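Tips for Running a Workshop Out of a Box
Posted January 2023 in Facilitation and Team Days

I have run collaboration workshops for nine years, and most of what I know about getting departments to talk to each other is stuff I learned from being short of pens. There are plenty of books on the theory. I own several, and one of them is the right height to prop up a projector. What follows is the other part, the supplies and the furniture and the sandwiches.

Buy the better sticky notes

Cheap notes fall off the wall at about the moment the finance people start to agree with something. Peel them sideways, along the gummed edge, and they lie flat. Peel from the bottom, as everyone does, and they curl up like bacon. At a two-site planning day for Andine we put up 2,352 notes, a figure I can give you only because their operations lead wanted every one typed up afterward. I now tell clients that we'll type up the ones with dots on them.

One color per question. If you let people choose their own colors they will invent a code, and each table's code will be different, and you'll spend the break learning what salmon means.

Throw out markers as they die

A marker that writes faintly goes in the trash, right then, in front of people. Put it back in the cup and you'll meet it again at the Plindstead office in April. Chisel tips for headings, medium bullet tips for notes, and no fine points at all, or somebody will write a paragraph.

Pack by activity

For years I packed by type of thing: all the pens here, all the cards there, tape in a tin. It looked wonderful in the trunk of the car. Then at 8:40 in the morning I'd be on my knees, dealing out index cards like a casino employee.

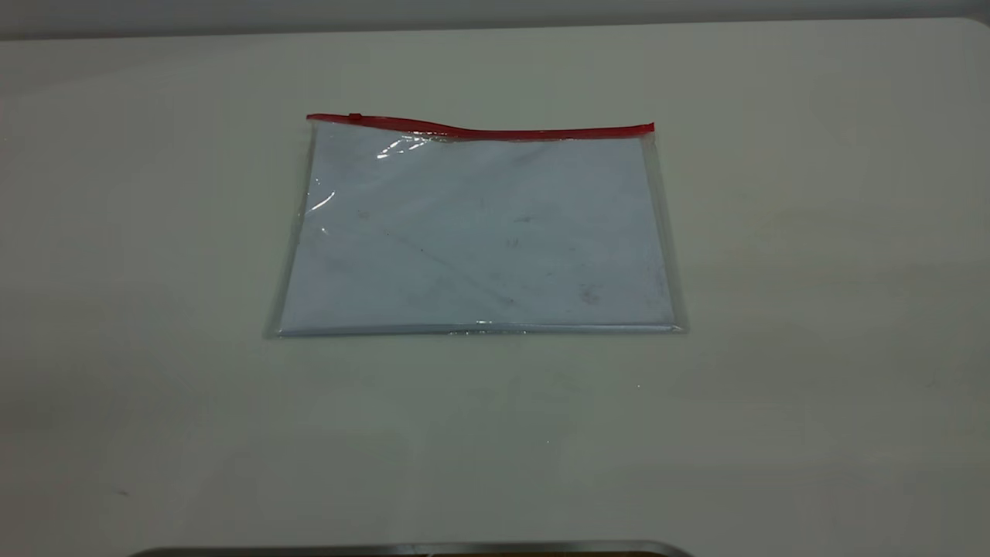
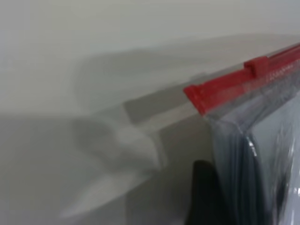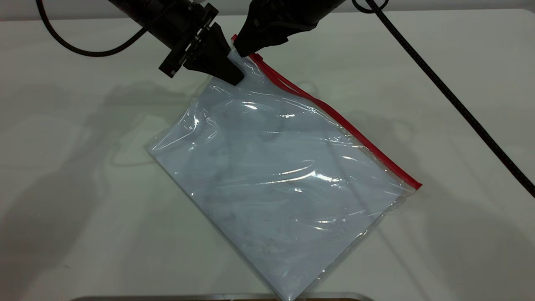

Each exercise gets its own kit now, made up at home the night before, with the prompt cards, the dots, the pens and a slip saying how long the thing is supposed to take. If an exercise gets dropped, and one always does, its kit stays shut and goes home untouched. I've tried envelopes, shoeboxes and those accordion files that make you look like a tax auditor. A clear zipper pouch beats them all, as you can tell the dots from the dice without opening anything, and one with a red zipper and a red slider is easy to spot at the bottom of a black tote bag. Label the slip, and turn it so it reads through the plastic. Don't stick labels on the outside. They come off halfway and collect lint.

Keep one spare kit with no exercise in it: scissors, painter's tape, a phone charger, two binder clips, aspirin.

Move the tables before anyone sits

Once a person has put a coffee down, that is their table until retirement. Get there early and push things into islands of five or six. The Pongsiri leadership group came in to find a boardroom table the size of a ferry, bolted to the floor, and we did the whole morning standing up along one wall. It was a better session than the one I'd planned — I have not mentioned this to them.

Check the walls as well. Fabric walls hold nothing but pins. Fresh paint holds everything, including your deposit.

Lunch is part of the agenda

Put the food at the far end of the room from the door. People who can reach the hallway with a sandwich will go and answer email with it. Skip anything that needs a knife. Soup is a mistake I made once, at Evamham, over a wall chart that had taken two hours.

If you want sales to sit with engineering, don't announce it. Put the good cookies on the engineering table.

Ending on time

Stop ten minutes early and have every table write down one thing they'll do, who's doing it, and by when. Read them out loud. Anything starting with "explore" gets sent back.

Photograph the walls before you take them down, left to right, with one overlapping note in each shot so you can put them in order later. Then take down the tape yourself, slowly. I once paid for a strip of wallpaper, and I still think about it.

Next time: name tags, and why the lanyards have to go.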